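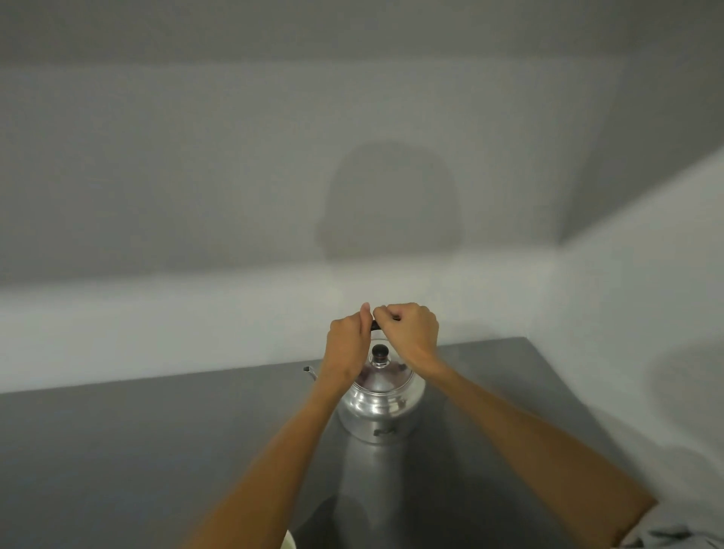

3/20/22
By a second-year student, Product Design

The aim of this project was to find out how people use a shared kettle in a small kitchen corner, and to suggest changes that would make the corner easier to use and to keep clean. The work was done in the tea corner on the second floor of Clekness House, where our course has its studios. The corner is a length of grey worktop against a pale wall, with a sink at one end and a single cupboard underneath. The hob is in the next room.

I picked the kettle because it gets used more than anything else in the building and causes the most complaints. The notes pinned by the sink in November were nearly all to do with it. They said it was left dirty, left in the wrong place, or left with no water in it for the next person.

1. Background

There used to be an electric kettle on the second floor. It broke during the autumn and was replaced with a stovetop one from the stores. The stovetop kettle is silver metal with a black handle that goes over the top and a lid with a small knob. It lives on the worktop by the wall and gets carried to the hob and back.

For comparison I borrowed two other kettles. The first was the Holo, a tall model with the handle at the side. The second was the Friesen, an old enamel kettle with an overhead handle that folds down flat. Both were used for the handling sessions only and went back to the stores afterwards.

2. Method

The project had three parts.

The first part was a tally. I put a sheet on the cupboard door and asked people to make a mark each time they boiled water. The sheet stayed up for 20 days.

The second part was a set of handling sessions. I asked 11 students to carry out the same short task with each kettle. They had to take the lid off, put it back, lift the kettle by its handle, carry it to the other end of the worktop and pour into a paper cup. I wrote down where they put their hands and anything they said. The order of the kettles was changed from person to person so that the same one was not always first.

The kettles were filled with cold water for these sessions. This was a condition of the risk assessment. It does mean that the results do not show how people behave when the handle or the lid is hot, and I come back to this in section 5.

The third part was a clean-up task. After pouring, each person was asked to leave the worktop as they would wish to find it. A cloth was put out but I did not tell them to use it.

I weighed the second-floor kettle empty and it came to 490 g. With the amount of water most people put in, it weighed 1345 g. I used that filled weight as the target for all the handling sessions with this kettle.

3. Results

3.1 Tally

The tally sheet was not as useful as I had hoped. People made marks for the first few days and then forgot, and on two mornings the pen had gone. What it does show is that most boiling happens in two short periods, before the first class and just after lunch. I did not use the totals for anything else.

3.2 Lid and handle

The lid was the biggest problem with the second-floor kettle. The knob is small and sits right under the handle, so the fingers have to come in from the side to reach it.

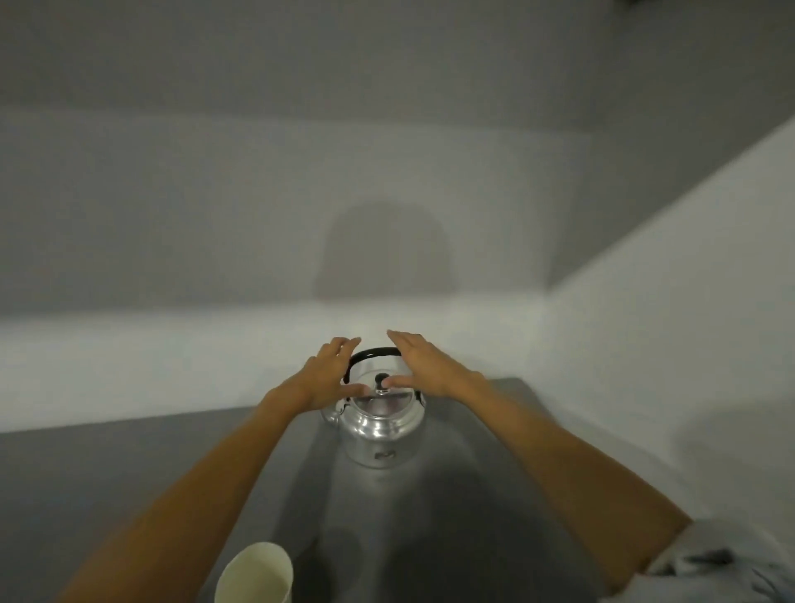
Most people tried it one-handed first and then brought the other hand in. Several knocked the handle with their knuckles. Two people said they never take the lid off at all and fill the kettle down the spout, which is slow and splashes the wall behind the sink.

The Friesen has the same layout but its handle folds down, and everyone moved it out of the way before touching the lid. With the Holo the question did not come up, as there is nothing above the lid.

Lifting gave a different result. I had expected everyone to use one hand on the second-floor kettle, but more than half used two for at least part of the lift. The handle is short for two hands, so the fingers end up close together over the lid. With cold water this is fine. With the kettle just off the hob, the hands would be where the steam comes out.

Nobody used two hands on the Holo handle. A few put a second hand under the spout or on the body to steady it, and I would not want to see that done with boiling water either.

3.3 Pouring

All three kettles poured well enough. The spout on the second-floor kettle is on the side and gives a clean stream if it is tipped slowly. When it was tipped fast the lid moved, and four people held the knob down with a finger of the other hand without being asked to. The paper cups were a weak point. They are light and were easy to nudge, and some people held the cup while pouring into it.

3.4 Worktop

The worktop is a smooth grey surface and marks show up on it. Cups leave rings, and so does anything else that has been stood in a wet patch. Before the project I thought people did not wipe up because they could not be bothered. In the sessions, nearly everyone wiped up when the cloth was in reach. When I moved the cloth to the edge of the sink for the last few people, only one went to get it.

Outside the sessions there is often no cloth in the corner. The ones supplied get taken to the studios for cleaning up paint and glue and do not come back.

4. Proposed changes

I tried out a new layout for the corner. The kettle goes at the back near the wall, cups are filled in front of it, and the cloth is kept folded at the front edge. The idea is that the hand passes the cloth on the way out. 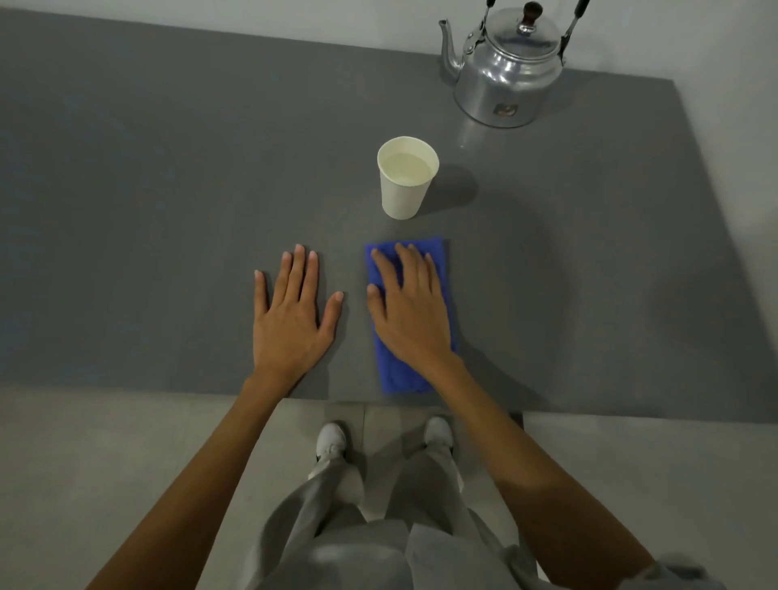
Fig. 3. Kettle, cup and folded blue cloth on the grey worktop.

The layout cost nothing and I left it in place for a week. The cloth stayed in the corner on all but one of those days. I think the colour helped. The studio cloths are yellow, so a blue one looks out of place anywhere else.

I also looked at replacing the kettle. The Trismont catalogue, which the stores order from, has a stovetop model with a hinged lid that opens with the thumb. This would deal with the lid problem. I have not been able to try one, so I can only say that it looks suitable from the drawing.

My recommendations are:

- keep the kettle at the back of the worktop and the cloth at the front
- use blue cloths in the tea corner only
- put a small tray under the cups
- ask the stores for one kettle with a hinged lid and test it on the second floor before buying any more
- take down the old notes by the sink

If the present kettle is kept, a taller knob could be fitted to the lid. I made one from a wooden drawer knob and a longer screw. It was easier to grip but it touched the handle when the lid was put on at an angle, so it would need to be a few millimetres shorter. I ran out of time to make a second one.

5. Problems with the project

The group was small and everyone in it was a student on my course. They know each other and some had heard what I was looking for before their session. I should have asked people from the offices on the ground floor as well.

Using cold water was the safe choice but it leaves a gap. People probably take more care with a hot kettle and may hold it in another way, with a sleeve or a tea towel. A thermometer strip on the handle during normal use would have told me how warm it gets, and I would add this if I did the project again.

My notes on hand positions were also harder to use than I expected. I wrote things like "both hands, top" and later could not tell if I meant the handle or the lid. After the third session I drew a simple outline of the kettle and marked the finger positions on it, which worked much better. The first three sets of notes have been left out of the drawings in Appendix B but are included in the comments.

6. What I would do next

The next step would be to test the hinged-lid kettle with the same task and a larger group. I would also like to try the layout in the first-floor corner, where the worktop is shorter and the sink is on the other side. The cloth would have to go to the left there, and I do not know if people would still pick it up.

Appendix A: task sheet given to each person
Appendix B: hand position drawings
Appendix C: tally sheet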